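Gripper bench, Mon 5 August

Picked up where Friday left off, meaning I spent the first hour undoing Friday. Whoever put the handheld back in the drawer with the pads folded inward, please see me. (It was me. I have had words with myself.)

Plan for today was the pad comparison Carol Whitlock has been asking for since the Cladside visit. Same handheld, same cloth, two pad facings: the Dultia foam and the Sjöberg rubber that costs more than my lunch for the week. Cloth only, no blocks. Everything picks up blocks. The Cikska parallel gripper picks up blocks and it has the fine motor control of a vending machine.

Task as written on the whiteboard: approach open, close on the folded end, lift clear, move to the mat, release, back off. One person holds, the other writes. Hayley held for the foam set, I wrote, and then we swapped when her wrist complained.

Foam first. Jaws all the way open on approach, which is wider than I would like, but the camera gets a decent look at the target between the fingers that way.
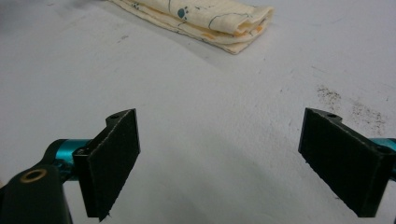 Start of approach, jaws open, towel still well out of reach.

Foam set: 31 tries before we stopped to argue. Low, slow approach works best. Coming in steep, the lower edge of the pad reaches the table before the faces get anywhere near the fold, and you end up polishing the table with an expensive sponge. Pad edges are getting ragged. I'd like to blame Dultia for that but I trimmed them myself, with the bad scissors.

Misses were nearly all the same miss. One finger goes under the top layer, the other goes over everything, and you come away with a single ply while the rest of the bundle unrolls behind you like a bad magic trick. Hayley wants to log these as partial grasps. I want to log them as misses. We logged them as "H" and "not H" and Carol can sort it out.

Rubber set: 20 tries, then the adhesive on one pad let go and that was that for the rubber. While it held, it held well. Better bite on a single layer, worse at letting go. Twice the cloth came back with the gripper after release, which the spec sheet calls "excellent surface tack." Fine on a block, I'm sure. Did not bother re-gluing. Put foam back on for the afternoon.

Afternoon was the thing I care about, closing force at the edge of a single fold. I had been squeezing as hard as I could on the theory that more is more. Hayley squeezes about as hard as you would hold a potato chip and gets a better pickup, so there goes the theory. What matters is where the seam between the fingers lands. If the tips meet just past the edge, the fold stands up between them and comes along politely.

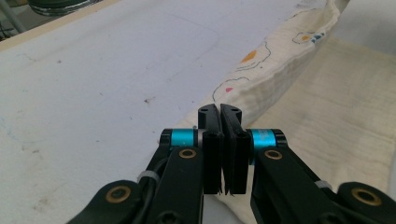 The other thing I checked was flex in the linkage. At full squeeze I can feel the arms give a little before the pads load up, and I can't tell whether it's the bushings or the plates. Wiggled everything by hand, learned nothing, tightened what had a screw in it. Cable is fine. I keep expecting the cable to be the problem, and one day I will be right and insufferable.

Camera notes: exposure was left on auto again and it hunts every time the white tabletop fills the view. Lock it before the next set. Lens wiped at lunch. The first clip worth keeping is 536, ignore everything ahead of it, most of that is me saying "is it on."

Cikska comparison not done. It needs its own bracket, the bracket needs a 3D printer, and the printer needs an exorcist. Carol says she can live without those numbers until October. I have this in writing.

To do:
new foam, cut with the good scissors
different adhesive for the Sjöberg pads, ask Hayley what she used on the old jig
agree on what counts as a miss BEFORE the next set
lock exposure
try a thinner cloth
clean the table

Clips are on the shared drive in the Cladside folder. Spreadsheet has two tabs and the second one is the real one.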